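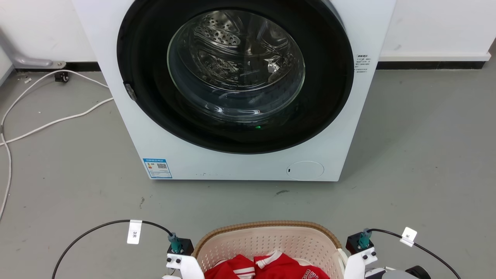 The Family Portrait Weekend

Photographing your own children is easy until you want to be in the picture too

Every parent who owns a decent camera has the same hole in the family album. There are four thousand shots of the kids, a fair few of the dog, one of a sandwich, and none of the person who took them. Should that person vanish tomorrow, the detectives would have only a thumb to go on.

I am that person in our house. So last July, having admired other people's lovely self-portraits with their children for longer than was healthy, I signed up for a weekend workshop run by Godari, a small photography studio above a bakery. The subject was the family self-portrait. The promise was that you would go home with one picture you'd be happy to hang. The price was 70 dollars, with a scone.

There were 11 of us, plus children, in a room with very good windows. The teaching began with the arm's-length method, where you hold the camera out in front of you, turn the lens back on yourself and hope. It has a bad reputation, mostly earned. A wide lens held that close makes a nose of anything in the middle of the picture. The trick is to put the child in the middle, a child's nose being small enough to survive it, and park yourself a little behind and to one side. Hold the camera slightly above eye level. Don't lock your elbow, or you'll get the shakes and a photo that looks like it was taken on a ferry.

My son was seven at the time and agreed to take part for a fee. We negotiated in the car. His view was that a smile cost extra.

Focus is where most attempts die. If you can't see the screen, the camera will happily lock on to the bookshelf behind you, and I have several magnificent studies of our bookshelf to prove it. Set a single focus point in the centre, stop down to f/5.6 or so and accept that the dreamy blur you were after belongs to people with assistants. You can buy your way out of some of this. The studio had a Guillot remote to try, about the size of a matchbox, and it worked perfectly until a toddler took it under a table. It came back sticky and worked only for the toddler.

After lunch we moved on to tripods and the self-timer. Ten seconds sounds generous. It is enough time to walk four steps, sit down, gather a child on to your knee, discover that the child has become a plank, and look straight down the lens with an expression of deep concern. Everyone in the room had that photo by three o'clock. We compared them. Mine was judged the most concerned.
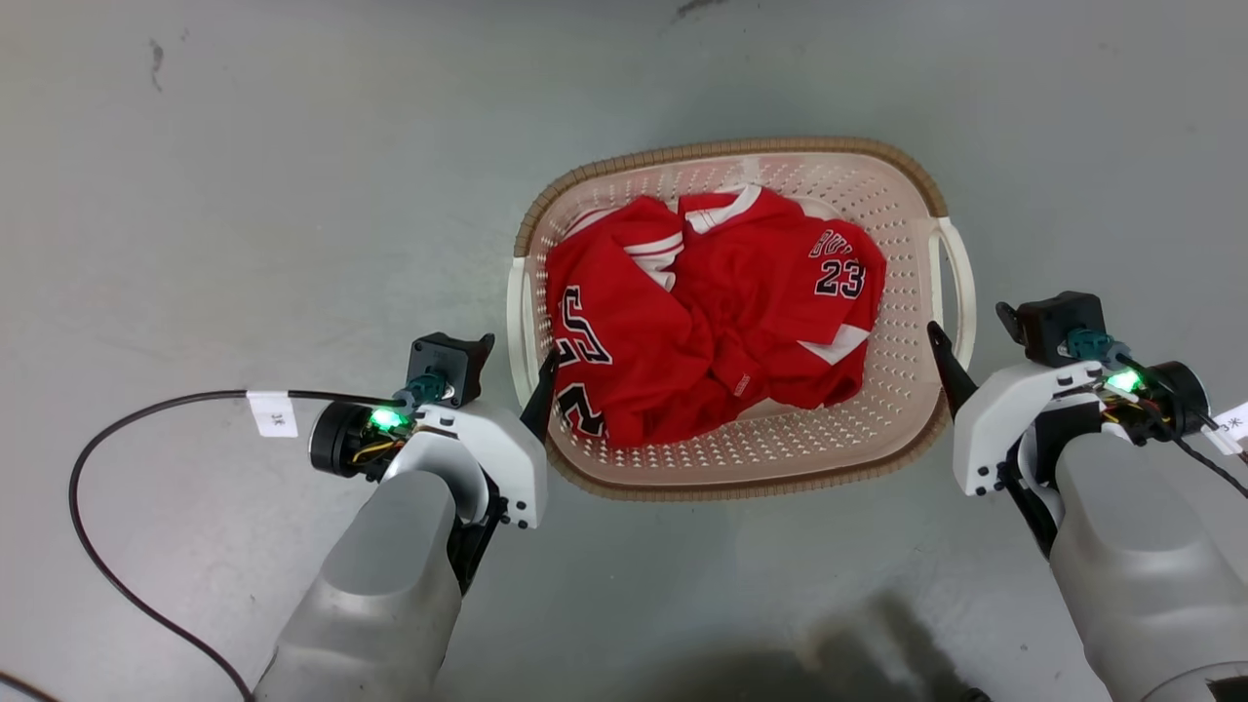
The better answer is the interval timer, if your camera has one. Set it to fire every few seconds, take 20 frames and forget about it. For the first five everybody poses. By the eighth the small person has lost interest and started telling you something about sharks, and you have turned to listen, and there's your picture. It won't be centred. Somebody's eyes may be half shut. Crop it and be grateful.

Light matters more than any of the gadgets. Face a window, stand a metre or two back from it and turn off the ceiling lights, which turn skin the colour of weak tea. Outdoors, find open shade and stay out of the dappled sort under trees, unless you'd like your family to look like giraffes. In winter the last hour of the afternoon is kind to everyone over 35, and I speak as a beneficiary.

Then there is the matter of clothes. One family had come in matching denim, and I'll say no more than that they seemed happy. Plain colours photograph well. Large slogans don't, and neither does whatever your son insists on wearing, and he will insist.

Editing took up the second morning, on a program called Codon that half of us had never opened. It has a slider for skin that should be kept away from adults. I nudged mine along and lost first the wrinkles, then the freckles, then most of my chin. I put them all back. A touch of contrast and a slightly warmer white balance did the job in less time than it took to find the undo button.

For printing, the studio sends everything to Jerka, a lab that still puts a proper border on things if you ask. My print arrived a fortnight later. We're both a bit soft. I'm laughing at something off to the left with my mouth open wider than I'd have chosen, and he is holding up his fingers to show how many teeth a particular shark loses in a day, a number for which he did not have enough fingers.

It hangs in the hall, next to the light switch. He has since asked for a commission.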